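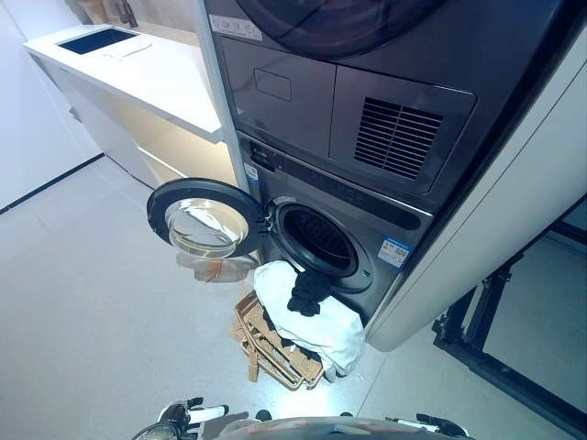 Dryer over washer in dark grey, washer door open, basket beneath.

Zinham stacked pair, long-term review
Reviewed by Ifeoma Ezeani, 3 Apr 2023

I bought the pair in January to replace a Rostel top loader. Floor space was the deciding factor. The washer is a front loader with the dryer mounted directly over it, and the whole column takes up one bay beside a tall cabinet.

Door. The washer door opens to the left and swings well clear of the drum. Anyone with a wall or bench close on that side should measure first. The domed glass is rigid and the catch has not loosened after 63 loads.

Loading height. The porthole is low. A basket fits under it on the floor, so a load can be pulled straight down, but tall users will be bending. A basket with a rim that tips towards the machine catches more than a straight-sided tub.

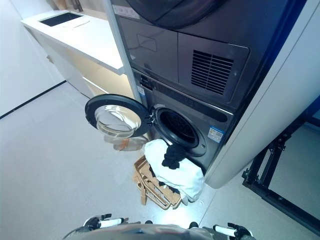 Small items are the weak point. Socks tend to stay in the fold of the rubber gasket, and I now run a hand along it after every load. Dark colours are easily missed against the gasket. Wipe the fold at the same time.

Filter access. The slatted cover is on the right of the dryer's lower panel. I clean behind it every eight loads. Lint builds up faster with towels.

Controls. Touch symbols, white on dark. Legible in daylight, less so at night. There is no tactile feedback.

Noise. Acceptable on a level floor. Mine needed one foot adjusted.

Rating: 4 out of 5. One point off for the gasket.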